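Home News Features Labs Reviews Podcast Subscribe

The Planner That Knows When to Wait

By Gemma Marsden

Shares 112 Comments 2

The first thing you notice about Moden is how often it stops. A cup, a carton, a coil of wire: the arm moves in, holds still for half a beat, and goes again. I assumed something had crashed. Then I sat down with the software team at Gralby, in their long room over the old print works at Renunside, and watched the same pause on a monitor, with the planner's thinking drawn over it in thin colored lines. I was hooked!

Moden is a grasp planner. It takes in what a wrist camera sees and decides where the fingers should go next. Plenty of software does that. What makes this one fun (and I spent two days with it, so I had time to get fond of it) is how it handles doubt. Each candidate grasp carries a score for how good it looks and a second score for how much the planner trusts the first. When trust drops, it asks for another view, usually just a small tilt of the wrist, and plans again.

The team tried the obvious thing first, a bigger network and more hours of training. It got better at boxes and stayed hopeless at anything shiny or curved. Round packaging was the worst, because the printed artwork bends with the surface and the old edge finder kept taking a stripe of ink for the rim. It would pinch at a picture of a leaf.
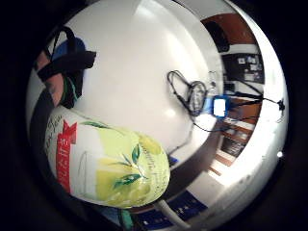 The lens model was the other headache. A fisheye gives you a huge view from very close in, and you want that when the fingers are a few inches from the target. But straight lines come out as bows, and most vision code quietly expects straight lines. The early builds flattened every image before doing anything else, and the flattening smeared the outer part of the view so badly that objects there seemed to grow as the wrist turned.

Moden now skips that step. It works on the raw curved image and keeps a table that says, for every pixel, which direction in the room it points. Geometry happens in those directions. It's a lovely piece of plumbing, and it cut the planning loop enough that they could afford the second score at all.

Cables are still hard. They have no clear top or bottom, they cross over themselves, and a loop that looks like one object may be three. The current build treats a cable as a place to stay away from unless it's told otherwise. A branch called Goodall, which I was allowed to see but not to poke, traces a single strand through a tangle and marks the spots where it loses track. On screen those spots show up in orange, and I could have watched them blink on and off all afternoon.

I also want to praise the replay tool, the sort of thing that never gets a demo video. You can scrub through any recorded session, stop on a bad decision, change one weight, and see what the planner would have picked instead. The team keeps a set of almost 200 sessions that every new build has to get through before it touches hardware. Some of them are old enough that the file format has changed twice underneath them, and somebody has patiently converted each one.

There's a release planned for January, with the replay tool included and the cable work left out for now. The pause will still be there. One of the settings lets you shorten it, and I turned it all the way down to see what would happen. The arm was quick and very sure of itself, and it missed the cup.

2 comments | Share this story | More in Features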